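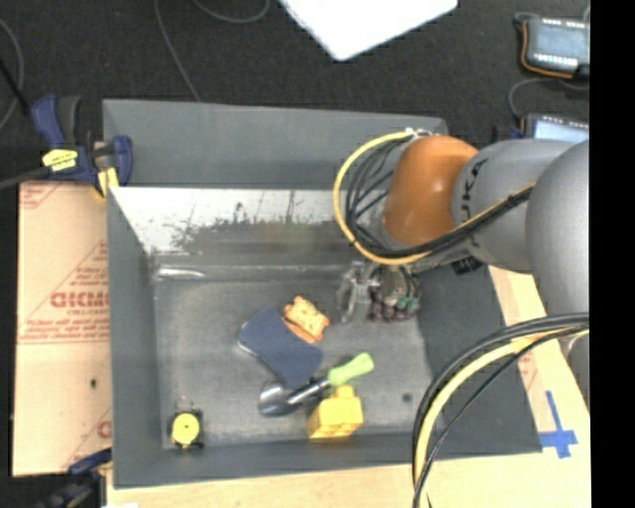
Jan 5, 2020

Came in for four hours to catch up on the picking log before the week starts. Building heating was on the weekend setting. Wore the coat.

State of the Plikham cell. The mixed-item trials are at 172 attempts on the current gripper settings. I want 28 more before I write anything down for Harpreet Fehr, so that the report goes out on an even 200. The sponge is the easy item and has been since September. The arm closes on it at almost any angle and the foam takes up the error. The garden trowel is the hard one. The planner prefers the green handle, which is correct, but the metal scoop is heavier than the model assumes and the whole thing rotates in the fingers on the way up. I have a note from before the holidays to move the grasp point toward the scoop. Have not done it. It is first on the list for tomorrow.

The yellow block is fine when it stands clear of other things. When it touches the trowel the segmentation joins the two and proposes a grasp between them. Same fault as the old Fakia software, different cause. Fakia merged anything of similar brightness. This one merges on depth, and the handle and the block are too close in height for it to find the edge.

Spent an hour on cable routing at the wrist. The loop is long enough for full rotation but I do not like how it hangs on the low picks. Shortened one tie, ran the arm through its limits at 22 percent speed, put the tie back where it had been. Net change zero. Logged it anyway.

The other half of the day was the staffing sheet, which I have been avoiding. The returns bench at Grondimia has always been run as sort, inspect, repack, with one person carrying an item through all three. The plan moves sorting to the cell. Inspection and repack stay manual. On paper each person on the bench then handles more items per shift, and the sheet shows this in green. What the sheet leaves out is that sorting is where people rest. You pick up a sponge, you put it with the sponges, you talk to the person next to you. Remove it and the shift is eight hours of inspection. I did inspection for a year and my eyes were finished by two in the afternoon.

I wrote that into the notes column in plain terms. Proposed rotation: two hours inspection, one hour tending the cell (clearing jams, reseating bins, marking failed picks), repeat. Tending needs training, and training needs a pay grade, and there is no grade between bench and technician. Asked for one. Harpreet asked for the same thing when the labeling line came in and got a laminated badge.

Two people on the late shift have already asked me whether they should look elsewhere. I told them what I know: no positions cut in the written plan, no promise beyond the written plan. One of them said that was a very careful answer. It was. I did not have a better one and did not want to make one up.

The question I keep returning to is who stops the arm. At present only I do, or Harpreet. If bench staff are tending it they need authority to halt it without calling someone, and without the stop going against their numbers. The reporting in Yusuf counts every halt as lost time and assigns it to whoever is logged in. That field has to change before anyone else logs in. Sent the request. Set myself a reminder for Thursday.

Bin calibration drifted a little in the far corner again. Checked the clamps, checked the camera offset, found nothing. Will repeat with the bin at 100 percent of its marked position and then with it deliberately shifted, and compare.

Left at three. Forgot my lunch container in the fridge on the second floor.

Search this journal Search Go

Last updated: Sunday evening

Contact | Copyright, all entries by the author | Back to top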